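### 4.2 The bed as a sorting surface

Of the 642 diary entries we collected in Turkville and Odwood, 192 mention the bed in connection with laundry, and very few of those have anything to do with washing the sheets. The bed is where clothes go to be folded. Respondents own tables, and several own an ironing board, yet the mattress wins with some regularity, being large, flat, at a tolerable height and already in the room where the clothes are kept. One entry from Odwood calls it "the only clear space in the flat", which says a good deal about the flat.

Using the bed this way takes some preparation. The duvet has to go somewhere, and in most households it goes as short a distance as possible. We had expected to hear of duvets being folded, or at least laid over a chair. The usual method is a shove towards one side, where the thing remains in a heap until bedtime and is then pulled back. Pillows fare no better. Figure 4 shows a typical arrangement, with the duvet bunched along one side of the mattress and a folded black garment lying diagonally on the cleared part.
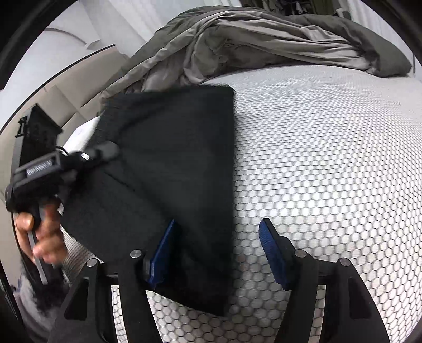 **Figure 4.** Folded garment on a mattress with a honeycomb-patterned surface. The duvet lies in loose folds along the top; hanging clothes are partly visible behind.

Dark clothes get more than their share of complaint in the diaries. A black top on a pale surface is easy to find, and there the advantages end. Its edges are hard to tell from its creases, and a sleeve folded the wrong way may not come to light until the garment is next worn. Respondents who sort by colour tend to leave the black pile until last — a decision they describe as practical, though the Hegde diary scale, on which tasks are marked from nought to 200, suggests plain dislike.

What counts as folded also varies more than our coding scheme had allowed for. We began with a strict definition (straight edges, corners meeting, no visible wrinkles) and found that it excluded nearly everything, our own cupboards included. The revised definition asks only for a roughly rectangular shape and at least one straight edge. Slight wrinkling is permitted. Agreement between coders improved at once, as it generally does when standards fall.

The distance to the wardrobe matters less than we had supposed. In the Orkberg survey of 1,000 households, run in February, people with a closet beside the bed were no quicker to put folded clothes away than those who had to cross a landing. Many entries record a finished pile being moved to the floor at night and returned to the mattress the next morning, in some cases for most of a week. We coded these as storage.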